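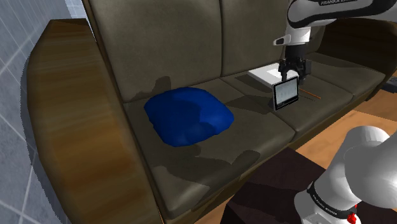 Robotics Club Tidies a Virtual Living Room

The Trarero student robotics club has a new favorite piece of furniture, and it only exists on a computer! Members spent June teaching a simulated Franka arm to clear a sofa, starting with a black tablet that has to be picked up by its top edge. The blue pillow comes later (it's squashy, and everyone is a little scared of it).

The team has logged 3,204 practice runs so far, with three students taking turns at the controls after class. "I yelled so loud the first time it held on to the tablet," said Nanami Minami, who set up the room. Zihan Jia is working on the pencil-thin orange stick, easily the hardest thing to grab.

The club will show its work at the Clirness student challenge, where up to 40 teams are expected. Practice starts at 4 p.m. in the computer lab, and new members can still join.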